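Cloth bags: which tips are worth your time

Every March the same advice about tote bags goes around, and most of it was written by people selling organizers. I own far too many bags and have tried a good deal of it. My verdict is mixed.

Rolling them up like socks. Looks lovely for a week. Then you need the big one, it's at the bottom, and the whole row comes undone. Skip it.

A special bag holder. Bongani Zulu lent me his Florellow, a fabric tube with a hole at each end. It holds up to 30 thin plastic bags, fine, but two canvas totes jam it solid. Not worth the money for cloth.

Folding into thirds, straps in first. This one I do believe in. Lay the bag flat, tuck the straps inside, fold the sides over and then fold up from the bottom. It stands on its edge if the canvas has any body to it. Limp cotton won't, whatever the videos claim.

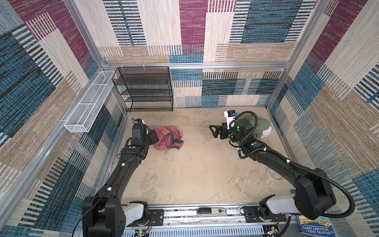 Straps are the real trouble with bag storage, and folding advice tends to skip them. A loose strap catches on wire shelves and drags its neighbors out with it. Look at the coral-red bag on the floor, all crumpled, with its dark gray-blue strap trailing off to one side – put it away like that and you'll be untangling it later. I'd use the long white wire basket on the left wall for folded bags, as it's already divided into compartments. Small hooks on a rail are good for one bag each. Hang a second and the first slides off, or it does at my house.

Washing them at 200 degrees "to sanitize"? No. Cold water, air dry, iron if you must.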